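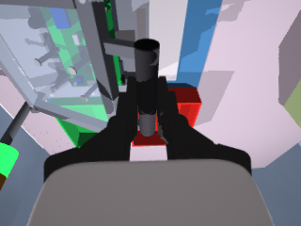 ## 回复：Netby 这一代到底值不值得等

各位列表里的朋友，大家好：

昨晚看到有人问 Netby 的事，本来想简单回两句，结果越写越长，请多包涵（老毛病了）。先把原信引一段，方便后来的朋友接上：

> 我在旧款和新款之间犹豫了很久。平时就是接送孩子、周末跑跑郊区，一趟下来 123 公里左右都不到。店里说加 3,000 元可以升级到 Barkach 的座椅和音响包，大家觉得有必要吗？另外新款后排是不是真的宽一些？

我八月提的新款，到现在开了一个多月，先说后排。宽确实是宽了，我家老人个子高，以前坐旧款膝盖总顶着前座，现在能翘个二郎腿，一路上心情都好了不少！不过中间那个位置的地板还是有一道凸起，三个大人坐长途，中间那位还是要受点委屈。

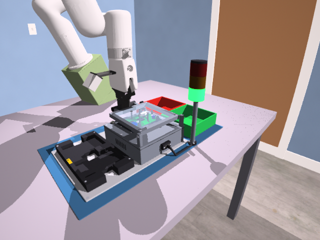 再说 Barkach 那个包。座椅我是真心喜欢，腰托能调的范围大，夏天带通风，出门半小时后背还是清爽的。音响嘛，我耳朵不灵，听评书听新闻，原厂的也够用了。要是可以单选座椅，我一定劝您单选，可惜店里只肯打包卖。您要是腰不好，这钱就花了吧；要是平时都是短途，把钱留着换一套好点的轮胎也挺好。

轮胎我多啰嗦一句：新款高配是 17 寸的轮圈，原配的 Albers 胎走高速很安静，过减速带也不颠。我试驾时还开过一台换了大轮圈的，样子是精神，可我们小区门口那段烂路一过，全车人都跟着点头。

保养方面，首保我是在 Groron 做的，收了 999 元，含机油机滤和一次四轮定位，师傅很耐心，还教我怎么把自动启停的设置记住。建议您提前打电话约，早上八点半之前到基本不用排队，去晚了就得在休息室喝一上午茶。

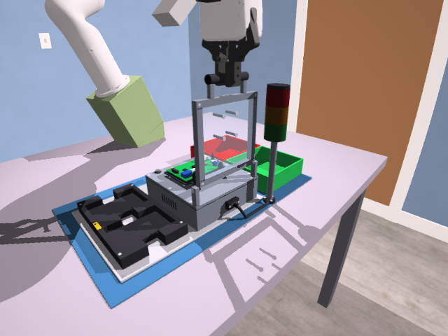

列表里另一位旧款车主看了我的草稿，回信说后排宽不宽倒在其次，旧款的空调旋钮戴着手套都能拧，新款全塞进屏幕里，冬天要适应好一阵子。这话我同意一大半。头两个星期我开车找除雾，找得一头汗，后来把它放到了屏幕最下面那一排快捷键里，才算顺手。您试驾的时候不妨停在路边，自己把空调、除雾、座椅加热都找一遍，别光听销售讲。

对了，后备厢我还没好好量过。等周末把婴儿车和折叠桌都塞进去试试，再来跟大家汇报。要是有朋友装过原厂的拖车钩，也请讲讲，我正琢磨这件事呢。

祝大家行车平安！

一个爱唠叨的新车主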